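Hall safety check – candidates' evening, Boateng Hall
Friday, doors 6.30pm. Checked before set-up and again at 5pm.

ENTRANCE AND EXITS
Main doors open fully, both leaves – OK
Side exit by the cloakroom – OK, but the push bar is stiff. Reported to Trurnine.
Rear exit – leaflet boxes stacked against it at first check. Moved.
Exit signs lit – one out of 4 was dim. Bulb changed.
Ramp clear – OK. Party boards must stay on the grass side.

SEATING
Chairs out: 63. Limit for this layout not exceeded.
Centre aisle – too narrow at the front, back two rows fine. Front row pulled in and rechecked.
Wheelchair spaces – 2, both with a clear view of the platform.
No standing behind the last row. Stewards to be told again, as this was ignored at the April hustings.

PLATFORM
Steps and handrail – OK
Lectern – rocks slightly. Wedge fitted, needs a proper repair.
Microphone leads – taped down, except the questioner's lead, which was loose across the aisle. Now taped.
Nukex speakers on stands – OK, legs fully spread.

STEWARDS
5 on the rota, all shown the exits and the meeting point. One had no armband.
Protest area agreed outside the gate – OK. Keep the Iletti side of the car park free for ambulances.
Bags – no search planned. Notice on door.

REFRESHMENTS
Urn – tested, label in date. Move back from the table edge.
Glassware – no chips found. Plastic cups only in the seating area.
Ice – covered until served, scoop to be kept out of the bowl.
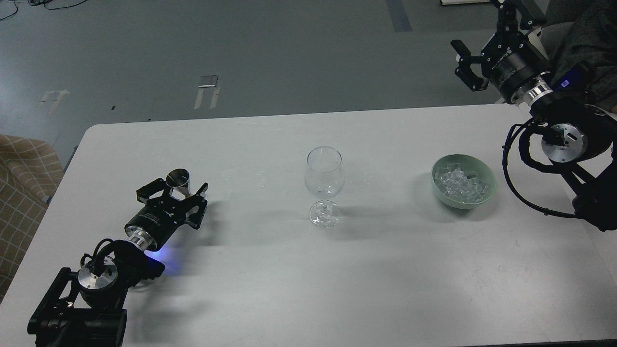
Wine glass, metal cup and bowl of ice on a white table.

Spills – mop and yellow sign in the kitchen, sign has a broken hinge.

STILL OPEN
Push bar on side exit
Lectern repair
New sign for kitchen
Armband for fifth steward

Result: fit to open, with the points above to be closed before the count night booking.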